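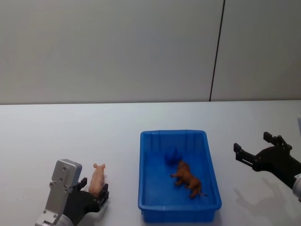
Blue tray on the white table.

Irnano spice listings: read me first

Hi! I'm Jessie Shearer, and I put this dataset together from the dried fruit and spice pages that small sellers sent me (thank you, Drudbridge market folks, you were so patient). It has 3,352 listings from 40 sellers, mostly tamarind, dried mango powder, black cardamom and fenugreek leaf. One row is one listing, and the columns are seller, product, other names, pack size, origin and the seller's own blurb.

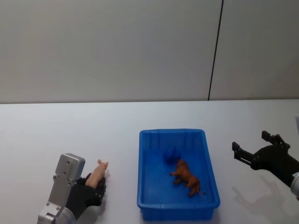
2 min read

I left the blurbs alone, typos and all, so expect "tamrind" and "cardamon" all over the place! If you want tidy names, use the product column, which Harish Thevar and I cleaned by hand. He knows far more about tamarind than I do, and he fixed plenty of rows where I'd mixed up the block kind with the paste.

Pack sizes are in grams. 4 sellers only list by the sack, so theirs are blank. Origin is whatever the seller wrote, and I haven't checked it.

Please don't use the health claims in the blurbs for anything medical. They're sales copy, and some of them are pretty wild.

Last update: 17 December 2021. I added 30 fenugreek rows from Bumik and took out the doubles Catriona Rutherford spotted. Prices aren't in yet, I'm hoping for June.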